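Coloured plastic bowls – do they need to match, and how do you stop them sticking together when stacked? 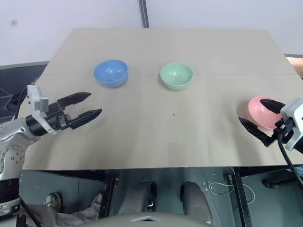
Blue, mint green and pink, out on the table.

Posted in Kitchen and Table by Tazi
12 June 2021

Hello all, I hope this is the right board for it. I did look under Storage first but that seemed to be mostly wardrobes.

We moved to Urnstead in March and have gone from a kitchen with far too many cupboards to one with hardly any. I have one shelf for everyday crockery and it is a shallow one, so whatever goes on it has to stack. Most of our china went to my sister, who has the room for it, and I decided that for breakfasts and puddings and the children's tea we would go over to plastic bowls in nice light colours. The ones I like are like those in the picture, a light blue, a pale mint green and a pink, and they do look so cheerful on a pale table. I have been eating my porridge out of the blue one and feel better about the mornings already!

Now for the trouble. When they are put away one inside the other they cling. I don't mean they are a bit snug, I mean that my youngest came to me with the whole stack held upside down over his head and nothing fell out. If they go away even slightly damp it is worse, and I have had to sit with one between my knees and pull. I am frightened of cracking a rim. My mother used to put a sheet of kitchen paper between her good plates, but I can't see the children doing that after every meal, and I can't see myself doing it either if I am truthful.

So my first query is whether there is a trick to getting them apart, and whether there is a trick to stopping it in the first place.

The second is more a matter of taste. I need to get more of them, as we often have my husband's family over and they all like soup. Do I carry on with the same colours, or would it look better to have one plain colour for grown-ups and keep the coloured ones for the children? My sister-in-law is of the opinion that a table should match. I am of the opinion that she doesn't have to wash it up, but I would like it to look as though I had thought about it.

And a small third one while I am here. Does tomato soup stain the pale ones for good? I haven't dared yet. We have had a great deal of leek and potato.

Thank you in advance, and sorry to have gone on.

3 replies

Mondidero
Welcome to Urnstead, if you are in the part I think you are in then you will have found the good bakery by now.

I have used plastic bowls for years, first when we had the caravan and then at home once I noticed that I kept reaching for the caravan ones. They do cling, and there are two separate things going on. One is water. A little film of it between two smooth bowls holds them together surprisingly well, and then no air can get in to let them go. The other is heat. If you stack them straight from hot water the air trapped between them is warm, and as it cools it pulls them tight.

So my routine is as follows, and it sounds fussier than it is. Wash them, turn them upside down on a tea towel, and leave them there. I don't dry them by hand unless I need the space. When I come back to make the next cup of tea they have usually cooled right down, and any drops have run off except for the ones that sit in the ring underneath. If yours have a little foot on the bottom, do run the cloth round that, as it holds more water than you would think and it all goes into the bowl below when you turn them over. Only then do they go on the shelf.

For a stack that is already stuck, please don't pull straight up! It is the worst way, because you are fighting the whole seal at once. Put the stack on the table, hold the lower bowl still with one hand, and press the rim of the upper one gently down on one side so that the opposite side lifts. Once a bit of air gets in at that side it will come away quite sweetly. If it won't, pour cold water into the top bowl and stand the bottom one in warm water, comfortably warm and no more than that, wait a few minutes, and try the same tilt again. A drop of washing-up liquid round the join helps as well. I would never put a knife down there. I did it once in the caravan and took a crescent out of the rim of a bowl I was very fond of, and for the rest of its life it was only any good for holding pegs.

As to the paper, your mother was quite right about plates, but for bowls that are used every day you want something that stays put. I have cut squares from an old, thin dishcloth and I just drop one in between each pair. They needn't be neat. Mine have been through the wash so often that they have gone a sort of no-colour. With small children about I would have a go at the drying first and see whether that cures it, and leave the cloth squares as the second line of defence.

About the colours, I would carry on just as you are. Pale blue, mint and pink are all much the same strength of colour, and they sit together happily for that reason. What spoils a mixed table, to my eye, is one strong thing in among the soft ones. I had a bright orange bowl in with mine for a while and wherever it was on the table that was all you saw. If you would like it to look planned for the family soups, keep the bowls mixed and make everything else plain – plain cloth, or no cloth at all if you have a nice light table, plain spoons, and white plates underneath if you have kept any back from your sister. It pulls it together wonderfully.

There is also a practical side to different colours that your sister-in-law may not have thought of. Each child knows which is theirs. We had far fewer arguments once everyone had a colour, although I will admit that we had one very long argument on the day the colours were given out.

Temcombe
Just get bowls with a wider rim and they don't stick. Also stack them in twos instead of one big pile.

Tomato does stain. So does curry. Use the old dark ones.

Mondidero
I meant to say something about tomato and clean forgot, so I am back.

I don't think it is as bad as the reply above makes out, though it depends very much on the bowl. A smooth shiny inside stands up to it better than one that has gone dull and scratchy, because the colour gets into the scratches. So it is worth being kind to them while they are new. Use a soft cloth or the soft side of the sponge and keep the green scratchy side well away. Metal spoons are all right for soup but I would discourage anybody from scraping.

What really does it is heat and time together. If you serve the soup hot but not boiling, and rinse the bowl in cold water as soon as it is empty, you will mostly get away with it. Cold first, then the ordinary warm wash. The bowls that I have ruined were the ones left on the side all evening with a bit in the bottom, or, worse, the ones I used for warming the soup up. Do look underneath before you put any of them in the microwave, by the way. If it doesn't say on the bottom that you can, I would take it that you can't, and heat the soup in a pan.

If you do end up with an orange tinge, mix bicarbonate of soda with a little water until it is like thick cream, smear it round the inside, and leave it while you get on with something else. Then rinse it off and stand the bowl on a sunny windowsill for a day. I know it sounds like an old wives' remedy, and I dare say it is one, but I have watched a carrot stain fade to next to nothing that way. Don't leave them there for weeks on end, though, as the sun will take the blue and the pink along with the carrot if you give it the chance.

On Temcombe's point about stacking in twos, I do agree with that, if your shelf is wide enough. It is the weight of a tall pile pressing down that jams the bottom ones. On a narrow shelf you could stand a small rack over the first lot, and put the second lot on top of that, so neither is carrying the other.

Comments

Tazi
Thank you both so much, I have just been and tried the tilting and I can't believe how easy it was. I had been pulling straight up all this time like somebody with a cork. My son was a little disappointed as he had been planning to show the hat trick to his grandfather.

I am going to do the tea towel method and see how we get on. There is a foot on ours and you are quite right, I turned one over and a whole teaspoonful came out of it. I shall leave the cloth squares for now, but I have put an old dishcloth to one side in case.

I am also going to keep the colours mixed, and use the white plates underneath. I kept back almost a full set, as my sister only wanted the big ones. The soup will be tomato. If anybody knows how to get it out of a tablecloth as well then I would be glad to hear, although from what you say I may simply not put a cloth on.

Mondidero
Cold water from the back of the cloth, as soon as you can get it off the table. But I would leave it in the drawer. Enjoy your soup!

533 people found this page helpful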